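Camp kitchen tips - pulses, flour, oil, fuel

Notes for anyone taking a shift at the Belo kitchen or the smaller one up at Zavden. Pulled together from the wall sheets, which keep getting splashed. Read the storage bit even if you only cook.

STORING THE DRY STUFF

Sacks off the floor. Always. Pallets if you've got them, bricks and planks if you haven't. Leave a hand's width to the wall. Damp comes through the block wall on the Pradel road side, worst after a night of rain, and a sack of split peas touching it goes musty by the weekend.

Write the month on each sack in marker when it comes in. April sacks go out before anything newer, however awkward it is to reach them. New ones go at the back, old ones get pulled forward. Takes ten minutes on delivery day, no time at all compared with sorting it later.

Opened sacks: fold the top down three times and clip it, or tip the lot in a lidded bin. Never top up a bin that's still got an inch in the bottom. Empty it, wipe it, dry it, then fill. The weevils live in that last inch.

Bay leaves in the flour bin - some swear by them. Not convinced. Tight lid does more.

Mice. Steel wool in any gap you can get a finger in. Traps along the wall, not in the middle of the floor. Sweep last thing at night as well as first thing, they feed on what's left at closing.

LENTILS AND BEANS

Red lentils don't need soaking, just rinse till the water's nearly clear. Brown ones are quicker with an hour's soak but you can get away without.

Chickpeas and kidney beans, overnight, lots of water, twice as much as you think. Throw the soaking water out. Kidney beans must have a proper rolling boil for ten minutes before you turn them down, every time, no shortcuts. If someone's put them straight on a low flame start again.

Salt at the end for old beans. If a batch won't soften after two hours it's age, and a pinch of bicarb will help. A pinch. Too much and it tastes of soap and people send it back, fair enough.

Pick over on a tray before washing. Small stones in the last lot from the Zavden depot, one per handful in some sacks. Spread thin, tilt the tray, good light. Job for sitting down with a cup of tea.

FLATBREAD

Flour, salt, warm water, spoon of oil. Dough should be soft and a bit tacky. Rest it half an hour under a damp cloth, longer if you can. People skip the rest when the queue builds up and then wonder why it springs back under the pin.

Hot dry pan. Flip when it bubbles. Stack in a cloth so they stay bendy.

Short of flour? A third mashed cooked lentil in the dough works surprisingly well. Needs less water. Won't puff as much.

OIL

Tins in the dark end of the store. Once open, decant to the small cans with the pour spout, you lose far less than tipping from the big tin. Wipe the neck. Oil down the side of a tin picks up dust and then everybody's hands.

Frying oil can be strained through a clean cloth and used again the next day. Smells of paint or foams up - that's it, finished. Don't pour it down the drain by the tap stand, we've had that blocked twice already this season. Goes in the old drum with the red lid.

FUEL

Lids on. Biggest saving there is. A big pot with no lid eats a good third more gas, or feels like it.

The haybox is still underused. Bring lentils to the boil, ten minutes, lid on, into the box with blankets packed tight all round, leave till lunch. Keep it for the lentils and bring it back to a full boil before serving. No peeking. Every peek costs you heat.

Lambrakis burners: the jets clog. If the flame's yellow, turn off at the bottle, let it cool, brush the jets with the old toothbrush on the hook. Put the toothbrush back on the hook.

Check hoses with soapy water whenever a bottle gets changed. Never a match. Shouldn't need saying.

SERVING

We plan on 1,000 meals a day across both kitchens, in 4 sittings. Ticket numbers help. One ladle, level, same ladle the whole sitting, or there are arguments and the last families get thin soup. Stir from the bottom before each fresh bowl, the solids sink.

Keep one pot plain. No chilli, little salt. For the small ones, older people, anyone poorly. Mark the lid with tape.

Household packs to take away: 239 went out of the Belo store last month and 138 of them had to be reopened, mostly because the salt had split into the flour. Bag the salt twice and put it on top. Soap in it's own bag, well away from anything to eat.

WATER AND WASHING UP

Drinking water only from the blue cans. Rinse the cans with chlorine solution weekly, and scrub the tap, which gets forgotten. Ladle from the clean bucket, never dip a cup.

Three bowls for washing up. Hot soapy, clean rinse, sanitiser. Then air dry on the rack. No tea towels - they just spread it about. Change the first bowl when you can't see the bottom.

Burnt pot: scrape, cover the base with water and a handful of washing soda, simmer a while and leave it overnight. Don't use this on the aluminium ones, they go black and pitted. For those it's vinegar and water and patience.

TABLES

Wood tops want a scrub with hot water and salt, along the grain, then stood open to dry. Not bleach every day, it lifts the fibres and you get splinters. Save it for after raw meat, if there ever is any. Rub in a little clean oil now and again when the surface looks grey.

Stained patch: half a lemon and salt, ten minutes, rinse. Wobbly leg: check the bolt before you fold any cardboard under it.

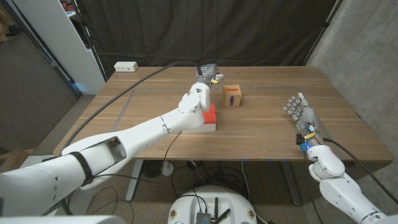
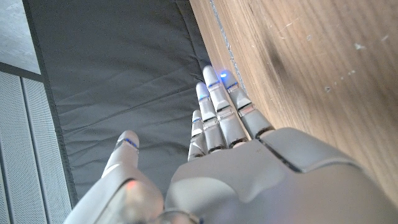
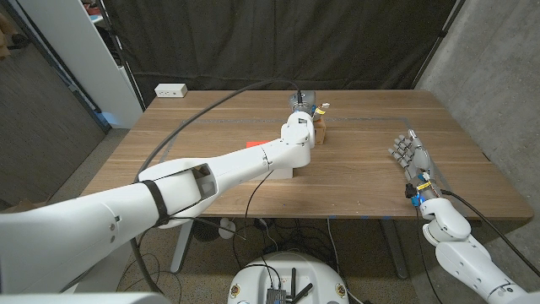

Knives get their own tray. Don't leave them in the washing up bowl under the suds. Sharpen on the stone, a few strokes each side before the shift, and hand them over handle first.

Cloths boiled every evening, ten minutes at a rolling boil, hung on the line behind the store and not over the burners. Green for tables, white for food, anything else is for the floor. If a white one's touched the floor it's a floor one now, cut the corner off it so the next shift knows.

Store key goes back in the tin by the ledger. Write down what you took out before you lock up, even if its only half a bag of salt.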